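Why Paper Cups Have Ridges

Parcombe Science Pages for Young Readers
Dec 3, 2021

A paper cup looks like a simple object. It has to do several jobs at once: hold a liquid, keep its shape when a hand squeezes it, and protect that hand from heat. Each job is done by a different part of the cup.

The wall

The wall of a paper cup starts as a flat, curved piece of paper. A machine bends it until the two side edges meet, and then the edges are sealed together. The line where they meet is called the seam. The bottom is a separate circle of paper, pressed in and sealed.

Plain paper soaks up water. You can test this with a strip of paper towel. Paper towel is made with many small gaps between its fibers, and water moves into the gaps. Cup paper is pressed much more tightly, and most cups also have a very thin coating on the inside. The coating stops the liquid from reaching the fibers.

The ridges

Paper that has been folded or pressed into waves is called corrugated paper. Corrugation changes paper in two ways.
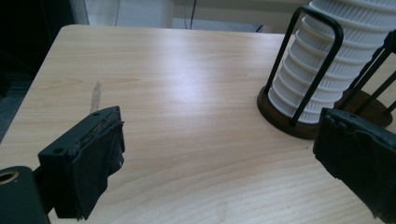

First, it makes the paper stiffer. A flat sheet bends easily in every direction. A sheet with ridges bends easily in one direction only, along the lines of the ridges. It resists bending across them.

Second, corrugation holds air. Heat moves slowly through still air. When ridges touch your fingers, the valleys between them do not, so less heat reaches your skin. A material that slows heat down is called an insulator.

The rim

The top edge of a cup is rolled outward into a small tube. The rolled rim is stiffer than a single layer of paper, so the opening keeps its round shape. It is also smoother to drink from than a cut edge.

The shape

A paper cup is wider at the top than at the bottom. This is called a taper. Because of the taper, one cup slides into the next, and only a short part of each one sticks out. A stack of 72 nested cups takes up far less space than 72 cups standing side by side.

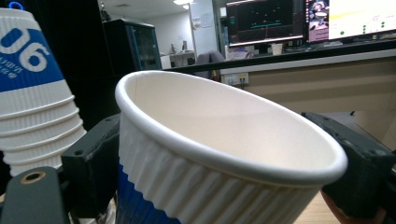 Try it: the ridge bridge

You need two sheets of paper, two books of the same height, and some coins.

1. Place the books a hand's width apart.
2. Lay one flat sheet across the gap. Add coins to the middle, one at a time, until the sheet sags to the table. Write down the number.
3. Fold the second sheet back and forth into narrow pleats, like a fan. Open it slightly.
4. Lay it across the gap with the pleats running from book to book. Add coins again and write down the number.
5. Turn the pleats the other way and repeat.

Words to know

Corrugated: shaped into ridges and valleys.
Insulator: a material that slows the movement of heat.
Seam: the line where two edges are joined.
Taper: a gradual change from wide to narrow.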